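Home | Tickets | Knowledge Base | Members | Contact

Print this page | E-mail this page

Ticket 327: Starholm library catalogue drops items when two people save at once
Status: closed, with a note 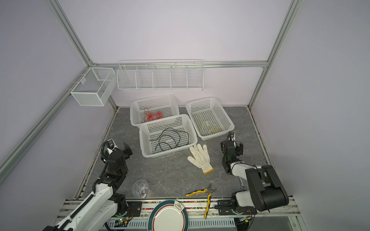 Hello all, and thank you for being so patient with me on this one. The trouble began in May, when our little tool library moved its catalogue over to Humuro, and every so often an item would simply lose its shelf location after saving. The record was still there, the name was still there, but the location field had gone blank, which is no help at all when a neighbour is standing at the counter wanting a hedge trimmer. My first thought was that our location names were too fussy. We file things by the sort of holder they live in, so a white basket with square holes and a tangle of thin red wires in it goes down as "basket, rear left", and a wire rack with five compartments gets a number for each compartment. I had wondered whether the comma was upsetting the import. It wasn't, but I spent a whole evening taking commas out before I found that out, and another putting them back.

What I tried, in order:

Cleared the browser cache on both counter computers. No change.

Signed out everywhere and signed back in. The blank fields came back within the hour.

Changed the location field from free text to a drop-down list. It looked much tidier, and I've kept it, but items still lost their locations.

Turned off the Skilleck label printing add-on. I was quite hopeful here, as the add-on writes to the same record when it prints. We went a whole afternoon without a blank, and I'd already started typing a cheerful message to you all when one popped up on the pressure washer.

Reply from Timothée Guillot

Thanks for such a thorough write-up, it made my morning easier. Could you look at the history tab on one of the blank records and tell me whether there are two saves close together? If there are, I think the second computer is saving an older copy of the page over the newer one.

Reply from me

You were right! I went through 20 blank records with a cup of tea, and every one had a pair of saves from different computers, up to 8 seconds apart. Sylvain Roussel and I both work the counter on busy mornings, and we'd each been leaving the record open while we chatted with whoever was borrowing. Neither of us had any idea the other's page was going stale.

Reply from Timothée Guillot

That's the one. Go to Settings, then Records, and switch on "Lock while editing". Set the time-out to something short, or a forgotten tab will keep everyone else out. After that, restore the locations from the history tab. I'm afraid it has to be done one at a time.

Closing note, 27 September 2026

Lock is on and the time-out is set to 8 minutes, which suits our chatty counter. All the locations are restored and I've seen no new blanks. The Skilleck add-on is back on too. If anyone at the Marinho branch has the same trouble, please check the history tab before you touch your commas.

Print this page | E-mail this page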